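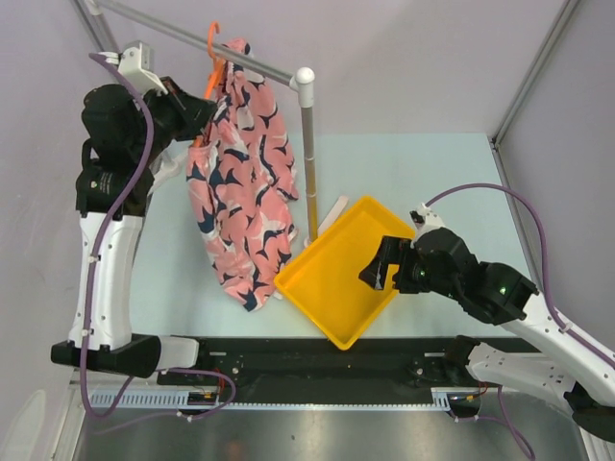 Small closet, too many shirts: freestanding rail or double up the rod?
Posted by figueiredo_k on a Saturday, 3306 views

We just moved into a one-bedroom in Dratgate and the closet is tiny, 44 inches wide with one rod. I love clothes and I'm not giving them up! I'm thinking of a freestanding rail for the overflow, the gray metal kind with white plastic corner fittings and bright orange hangers to cheer up the room. My partner wants a second rod hung under the first one. Has anybody lived with either? Budget is $25, maybe a little more.

2 replies, 6 shares

marl_and_moss
Oh, get the rail! I've had one for years and I love seeing everything I own in one place. Mine is a Kesudex and it has moved apartments with me three times. Put the heavy coats at the two ends, right over the uprights, and the light things in the middle, and the bar won't sag. Tighten the joints again after the first week, they settle. Also, face all your hooks the same way. It sounds fussy, but you can lift a whole armful off at once on laundry day and it's so satisfying.

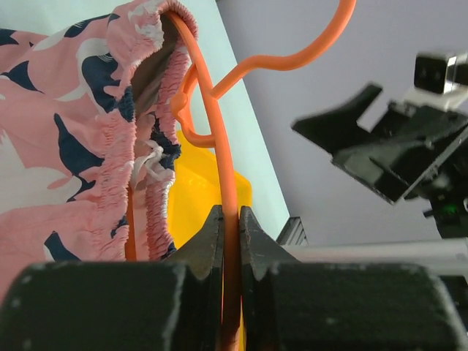 The other thing I'd say is go easy on knits. Fold those and put them on a shelf, or the shoulders grow little points you can never quite steam out. Shirts and blouses are fine. Button the top button so they don't slide off.

prarnumar_pete
Second rod. Rails collect dust and your cat will climb it. Measure your longest shirt first, then add a few inches for the hanger. We did ours in an hour and it's great, you'll be amazed how much fits in there.

Back to top | Contact | Copyright Prarnumar Home Help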